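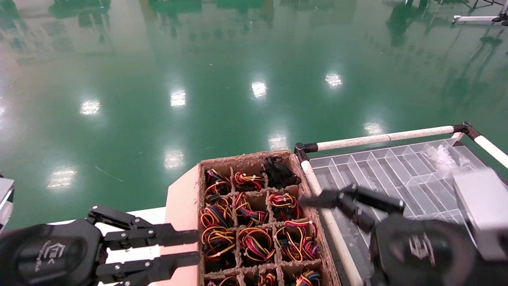 4.2 Collection of cable transfer episodes

The cable task was added to the Sirnia set after the bin and bottle tasks had been closed. The robot takes one coiled cable from a divided cardboard box and lays it in a slot of a clear compartment tray. Both parts of the station sit close together, so the base does not move during an episode. The operator drives the arms from a leader device and ends the episode with a foot switch once the fingers have opened over the slot and drawn back.

We recorded 1809 episodes at the Brirnard site. An episode was kept if the cable ended up fully inside one slot and no second cable had left the box. Under this rule 1132 episodes remained. The rejected ones are stored in a separate folder with a reason code and are not used in Section 5, apart from the recovery test.

Cables were chosen over rigid parts because their shape changes at every grasp. A coil held by its tie keeps its form fairly well, while a coil held by an outer loop tends to open and catch on the divider of the next cell. Operators were told to grasp where they saw fit. An early version of the protocol required a grasp at the tie, and the policy trained on those episodes failed whenever the tie faced down. That version was dropped and its episodes do not count toward the totals given here.

Boxes were not replaced when they wore out. Bent partitions and torn edges change the contact between finger and cell wall, and we wanted that variation in the data. The box was refilled by hand with no fixed order of cables, and its position was shifted slightly between refills. Lighting was left as found. The floor is glossy and reflects the ceiling lights into the head view – an effect we did not mask or correct.

Each episode holds the head stream, the wrist streams, joint positions and the gripper command. Streams are aligned on the controller clock using the Floma logger, version dated 6/12/21. Episodes in which any stream lagged by more than 100 ms were discarded before the success rule was applied, and are not part of the count above. The wrist view matters most in the last part of the approach, when the hand hides the target cell from the head camera.

Figure 4. Wrist view at the cable station. Multicolored cable bundles lie in the divided cardboard box in front of the hand, with the clear tray beyond it. The card on the far rail reads 备料区 (material preparation area). 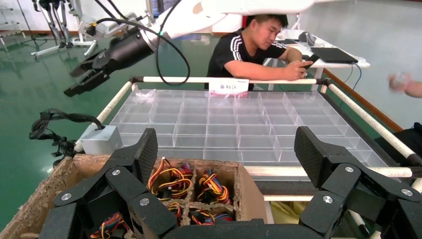 One reader of the draft asked whether a success rule based only on the final slot would let poor grasps into the training set, and suggested that episodes with more than one regrasp be removed as well. We tried this on a subset of 600 kept episodes. The policy became faster on clean coils and clearly worse on open ones, where a second grasp is often needed. Regrasps were therefore left in, and their number is stored as a field in the episode header. The effect of filtering on this field is reported in Section 5.3, together with the results on the Pelkonen split.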